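Heltavdale workshop notes, April, first entry after lunch

OK, so the sponge pickups. We did 174 grabs before the break and I logged 53 of them as "redo," which sounds awful until you remember the last batch (I'm not digging that page out again). Most of the redos are me closing too early, so the pads pinch the rim and the thing squirts off sideways. Slower approach is better. Boring, but better!

What I keep chewing on is how the job has changed. Back in the old Trollis setup I'd spend the whole shift wiping down and restocking, and my shoulders knew it by three. Now a good part of the day is showing the motion over and over so the Zisard arm can learn it, and it's my wrist that complains instead. I do like having a say in how it gets done, though. If I pick up a sponge lazily, well, that's the lazy way it learns.
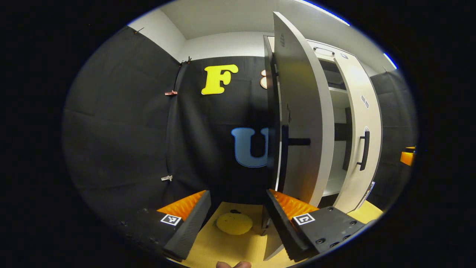
A note left in the margin by somebody on the early shift says the wrist thing is real and we should swap every 41 grabs, and also asks what happens to the wiping hours once the arm can do them, because "showing it how" isn't on any job sheet yet. Fair! I don't know either. I wrote back that I'd bring it up, and that I want the teaching hours written down as proper hours.

Swapping is fine by me. Trying it tomorrow with 2 of us.

Still to do: new pads from Ambrosio, redo the redos, find the good stool.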